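Monday, July 1, 2019
Nasier notebook, chores bench

Back on the old question, then: can any of our machines do a household job well enough that I'd let it loose in my own kitchen? Still no, but it's a more interesting no than it was in November! I spent the morning on towels. Five folds with the arm, two of them I'd put in a cupboard, and the rest looked like something my nephew does when told to hurry up. The Van Hecke routine loses the corner whenever the hem is doubled over (must ask whether they ever tried it on anything thicker than a tea towel).

Cups went better. Put the grip force down to 6 and it stopped shoving them along the shelf, though it's painfully slow – I could wash up, dry and make a brew in the time it takes to put one mug away.
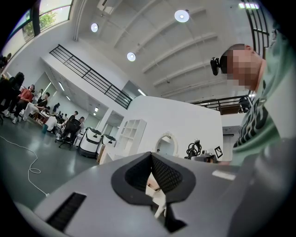

Main floor from the hand-held gripper, arm and marker over by the mirror, the two white wheeled robots left of the shelving.

What keeps nagging me is how easy all this is by hand. Give me the same gripper and I can do towels, cups, socks, whatever, without really thinking, so the fingers are fine and it's the deciding that's rubbish. The Braltari set has nearly 4,000 grasps in it now and hardly any are of soft things. I'd sooner have more laundry in there than yet another tidy row of mugs.

To do: thick towels again with the marker closer in, and ask Curnerero about softer finger pads. Old ones are going shiny.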